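Wrist mounted controllers on gloves, jitter / drift, HELP

wakel_bench
Shared workshop build, started in April. Two VR controllers strapped over the backs of black fabric gloves, plus a small module at each wrist. Goal is hand poses for teaching a cheap arm to pick up small soft stuff. Mounts are my own print, version 7. White table, white wall, nothing fancy. 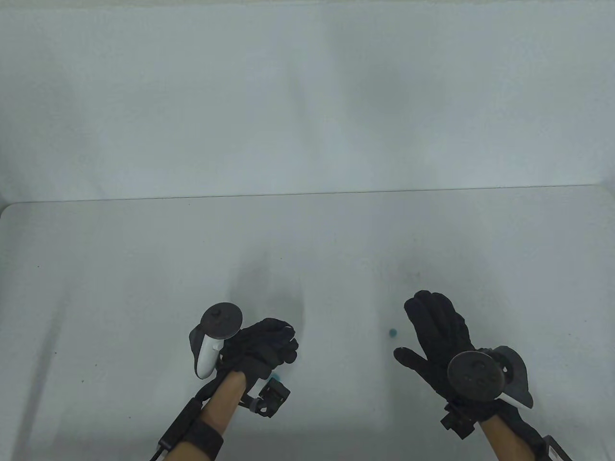 Poses are fine while the hands are still. Soon as I make a fist the left one slides and the log goes nuts. Worst jump so far was 18 mm. Tried tighter straps, fingers went numb. Tried recalibrating 8 times. Same.

Unton_Pete
Your wall is the problem. Blank white wall, blank white table, the headset has nothing to lock on to. Stick up some posters and rerun before you touch the mounts.

radwa morsy
Disagree with Pete. If it was the room both hands would jump. He says left only. Thats a mount thing.

wakel_bench
Right hand jumps too, just way less, should of said that. Will try posters anyway, costs nothing. More on the mount: plate sits on the glove, not on the wrist, so when the fabric bunches the whole thing tips. I can feel it go when I curl my fingers.
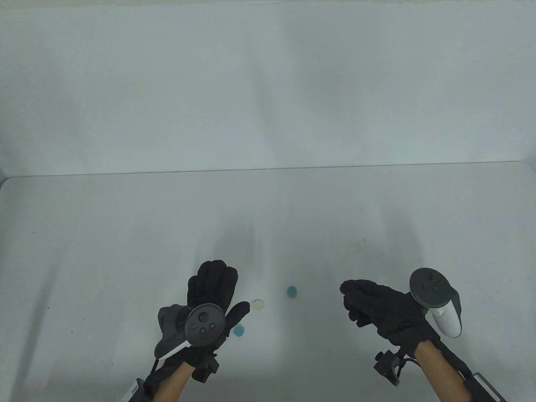

Thinking of moving the plate back toward the forearm and skipping the glove altogether. Downside, then I lose wrist bend and have to get it from somewhere else. Anybody done that?

Varma
Did that on an older rig. Forearm plate is rock solid but your wrist angle is basically a guess. Went back to the glove with a stiff insert sewn in. Ugly, works ok.

Unton_Pete
Or posters.

wakel_bench
lol ok. Posters are on the list. Take 239 is the one I sent Radwa, left closed, right open.
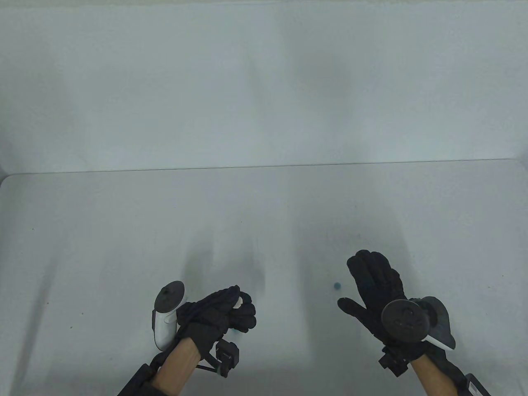 Left fist, right hand open next to the little blue ball.

radwa morsy
Looked at the log. Jump starts at the same time as the finger curl, every time. Not lighting, not the room. Sew in the insert like Varma said. Also why clay? A wood block wont change shape on you, easier to compare takes.

wakel_bench
Clay because the arm squashes everything and I want to see how much. Blocks told me nothing. It does get flattened when you pinch it, so I re-roll between takes. Boring but fine. Insert goes in tonight, thin plastic sheet, cut from a folder.
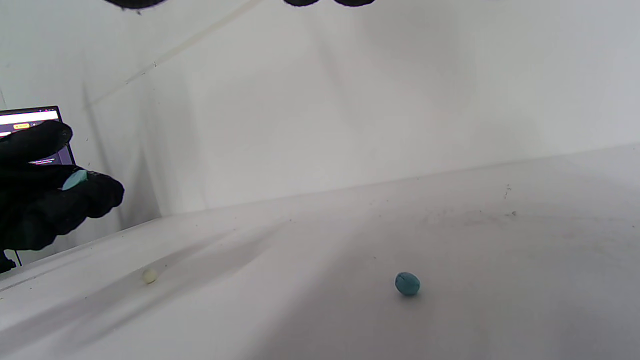 Hatem Naciri: skip the folder plastic, it creases after a day. Metine sells a thin sheet that holds up better, or cut up an old cutting board. And I'm with Pete a little bit, fix both. Change one thing per run though or you wont know which one did it.

Unton_Pete
Thank you Hatem.

wakel_bench
Cutting board it is. Insert first, posters after, will post both logs.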